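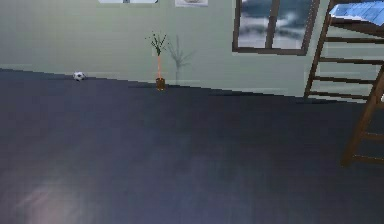

The first hour is slow and the second goes quickly, according to Lucrezia Dal Bello, and people who apply should expect to feel clumsy until they've got used to the controls. She also asked us to say that the work is repetitive, and that anyone who gets bored doing the same small job over and over should think about that before sending the form.

# Call for participants: recording household tasks in simulated rooms

Damari is looking for 33 people to record examples for a learning system. You will sit at a desk, steer a simulated robot through computer-made rooms and carry out short household tasks. Each run is recorded and used to train a system that will later have to do the same tasks without a person at the controls.

The work is paid. It takes place at our office in Hultulthorpe and can't be done from home.

## What the work is

You are given a room and an instruction. The rooms are ordinary ones: bedrooms, kitchens, a hallway, a utility room. An instruction is one sentence, such as "go to the plant by the wall" or "bring the football to the foot of the bunk bed". You read it, press start, do it, and press stop. Then you mark the run as good, poor or failed and go on to the next.

We have written 296 instructions and need 4,000 good runs across all of them. Some will be recorded many times over by different people, on purpose. Two people asked to cross the same bedroom will go different ways and stop at different distances from the wall, and we want both.

The view on your screen is the view from the robot. It is low in resolution and the edges of things look jagged. Please don't expect it to look like a computer game. Small things on the far side of a room can be hard to pick out, and you may have to drive nearer before you can tell what you are looking at. That is part of the task and is recorded with the rest.

You steer with a hand controller, with two sticks and four buttons. A keyboard can be used in its place. The recording software is called Pullum. It has a start button, a stop button and a box for notes, and most people need very little help with it after the first morning.

## What counts as a good run

We'd like applicants to know this beforehand, as it is the part people most often ask about.

- The instruction was carried out as written. If it said to stop beside something, you stopped beside it.
- You moved at a steady pace. Short pauses to look about are fine. Long pauses while you talk to someone are not.
- If you bumped into a bed post or a door frame, you backed off and carried on. These runs are kept. The system has to learn how to recover from a bump, and it can't learn that from perfect driving.
- You marked the run truthfully.

A failed run costs you nothing. You are paid by the hour and there are no bonuses for speed. In an earlier round we paid by the run and got a lot of hurried work that we couldn't use, with corners cut and the robot still rolling when stop was pressed. We won't be doing that again.

If an instruction makes no sense in the room you've been given, don't guess. Mark it "unclear", write a line in the notes box and move on. Heriberto Cusi reads all of the notes and rewrites the instructions from them. "Go to the picture" is an easy mistake to make when a room has two frames on the wall, and we have made it more than once.

## Who can apply

You must be 18 or over and able to read plain English instructions without help. You need to be able to use either a hand controller or a keyboard. You don't need any experience of robots, programming or games.

We would like a mix of people. The last round was nearly all students, who drove in much the same way as each other, fast and close to the furniture. We would be glad to hear from people who have never held a controller, from older people, and from people who use one hand. Left-handed settings are available, and the sticks can be swapped over.

If you wear glasses for screen work, bring them. If you get motion sickness from moving pictures on a screen, please tell us on the form. It doesn't rule you out, but we will book you a shorter trial first. Some of the faster turns bother people who are otherwise fine.

You can't take part if you work for Damari or live with someone who does.

## Hours and pay

Pay is £16 an hour, including the trial session and all breaks. Sessions last three hours, with a break of twenty minutes in the middle and shorter ones whenever you want them. We ask each person to do at least six sessions and no more than two in a week.

Morning and afternoon sessions are both offered. You choose your times from a shared calendar and can change them up to a day before. If you're ill, ring us; you don't need a note.

Bus and train fares within the county are paid back on receipt. There are parking spaces behind the building, but they fill up early.

Recording starts in October and goes on until we have the runs we need.

## The trial session

Everyone does a paid trial first. It lasts ninety minutes and goes like this:

1. Győző Mészáros shows you the controls in a practice room. You can drive into whatever you like.
2. You do a set of easy instructions, all of them driving from one place to another.
3. You do a few harder ones, where something has to be moved or where the thing you want isn't in view at the start.
4. You watch two of your own runs back and say how you would mark them.

The last step matters most to us. We can teach the driving. We are looking for people who will call a poor run poor.

We will write to you within a week of the trial to say whether we can offer you a place. If we can't, you are still paid for the trial, and we delete those recordings if you ask us to.

## What we record and keep

We record what is on the screen, every movement of the controls, the time each run took, your mark and your notes. We don't record your face, your voice or anything else in the room you're sitting in. There is no camera on the desk.

Each person is given a number, and the runs are stored under that number. The list that ties numbers to names is kept by Tahmineh Safavi on a separate machine and is used only for pay. It is destroyed once the last payments have gone through.

The runs may be shared with other groups working on the same kind of problem. If so, they go out without the numbers. Please read the consent form before you come, and ask about anything in it that you aren't happy with. You can leave at any point. Runs you have already recorded can be withdrawn up to the end of the month in which you made them. After that they will have been mixed in with the others and we can't pull them out.

## Where we are

Balogh House, first floor, Hultulthorpe. There is a lift at the back entrance and a step at the front one. The recording room has six desks with screens between them, and the chairs and desks can be raised or lowered. It's quiet, and you may wear headphones. There's a kitchen with a kettle and a fridge. Bring your own lunch if you are doing an afternoon session, as the café downstairs shuts at two.

## How to apply

Ask for the form at the front desk or write to Armelle Delaunay at the Balogh House address. It's a single page. It asks for your name, how to reach you, which times suit you, and whether you have used a hand controller before. Please don't send a CV.

There is one open question on the form: "Tell us how you would explain to someone, in writing, how to get from your front door to your bed." A few lines will do. We are not marking spelling. We'd like to see what you mention and what you leave out.

Forms must reach us by Jun 21, 2026. Trials will be booked in the order the forms come in, and people who have recorded for us before may apply again but should say so at the top of the page.

Questions about pay or fares go to Tahmineh Safavi. Questions about access, controls or motion sickness go to Győző Mészáros, who can also arrange for you to see the recording room before you apply.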